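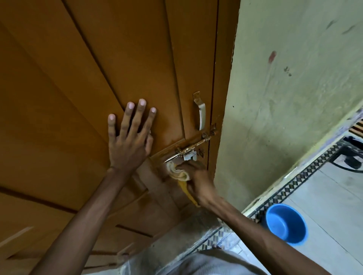
Plank door and barrel bolt, wiping down with a yellow cloth.

Nugroho House, Nanasdale: guest cottage walk-through
Checked by Dorin Coman, August 6, 2020

Thank you to everyone who left the cottage so tidy, it made my morning go a good deal faster! I've written my comments in as I went, so please forgive the rambling.

Smoke alarms, 2 fitted: OK
Both gave a good loud beep. The one on the landing has a yellowed cover, but the date on the back is fine.

Fire extinguisher: OK
Needle in the green. I'd still like it moved closer to the kitchen door (I said so in May, and I'll keep on saying it).

Stair handrail: NEEDS WORK
The bottom bracket has a wobble you can feel if you lean on it properly, and our older guests do lean. Longer screws, please, before the next family comes in.

Doors, bolts and latches: OK
Every bolt slides without forcing. Do keep the spray cleaner off the brass, a barely damp cloth is plenty.

Hot water at bathroom tap: OK, WATCH
Read 103 on the kitchen thermometer, which is lovely for a bath and a little cool for washing up. I've left the dial alone for now.

Outside steps and path: NEEDS WORK
Moss again on the shady side. Edeck quoted 300 for cleaning the whole path, and I think a stiff brush and a dry afternoon would get us most of the way.

Window catches: OK
The back bedroom one is stiff but it does hold.

First aid box: RESTOCK
Low on plasters and the small bandages. Jalow usually has them by the register.

Next visit once the handrail is done. Key is back on its hook.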